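Lindcombe Charter Yacht Listings, data card

The set holds 526 listings of motor and sailing yachts offered for crewed charter, one row per vessel. Text was collected from broker pages by Rosaire Sawatzky and cleaned by Issa Najjar. Last export: 24 October 2020.

Fields: hull_id, builder, year_built, refit_year, loa_m, beam_m, guest_cabins, crew_berths, cruising_area, galley_notes. Missing values are left blank. Lengths given only in feet were converted and stored to 2 decimal places.
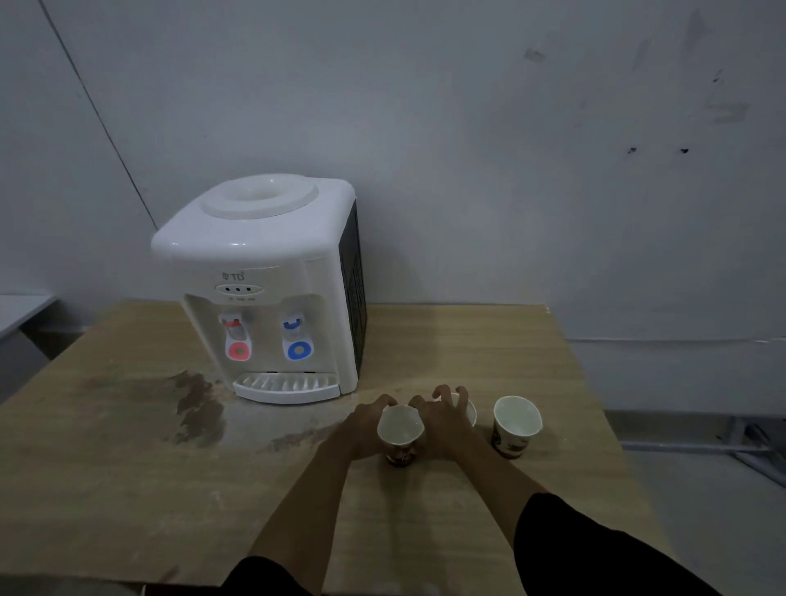
Countertop water dispenser, bottle not fitted.

Known issues: refit_year sometimes repeats year_built. Crew berths are missing for most sailing yachts. Rates were dropped in January and will not be restored.

Split by builder, so no yard appears in both train and test. Send corrections to Lilian Mollel with the hull_id in the subject line.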